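Final report, PC teardown and sorting project
Kedcombe workshop, 2023-06-30

## What we set out to do

When our group picked this topic back in April, we thought taking old desktop computers apart would be the easy choice. We had all built or fixed a computer at home at some point, and we figured the work would be mostly screws. What we wanted to learn was which parts of an office tower are worth keeping, where they sit in the case, and what order makes sense for getting at them. The towers came from Plunau, where an office was clearing out its storage room, and we had 17 of them to get through.

## Getting inside the case

We wrote down our order of work early on and then changed it a lot! At first we went for the big things, like the power supply, and ended up fighting with the cables every single time. Laying the tower flat with the side panel off turned out to be the best start, and after that we simply looked for a while before touching anything. It sounds slow, but it saved us plenty of backtracking later — the cables in these cases run in places you would not guess.

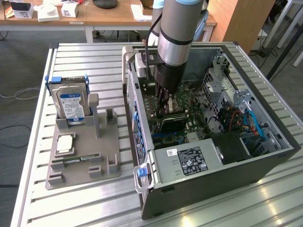
*Figure 1. Open tower on its side, with a hard drive and a processor in the holder plate to the left.*

The drive bay is the part we came to know best. Blue SATA cables and bundles of orange, red and yellow power wires pass through the cage, and it is worth following each one with your eyes first. The hard drives have a blue mounting rail on either side, and we decided to leave the rails on, so that a drive could go back into the same kind of case without a hunt for spare pieces.

The holder plate was a big help with keeping things tidy. A drive stands upright in the rear and the processor rests in a shallow recess in the middle. Before we had it, small parts went into a cardboard box, and one memory stick went missing for two weeks (it was under the box).

## Sorting and labels

Everything we kept was logged in a shared sheet we named Bundine, after the street our lab is on. By the end it had 519 lines, counting cables and brackets. We probably should have left the brackets out, but once we had started it felt wrong to stop. The memory sticks still need testing, and the drives are waiting on the shelf by the Moroz cabinet until they can be wiped.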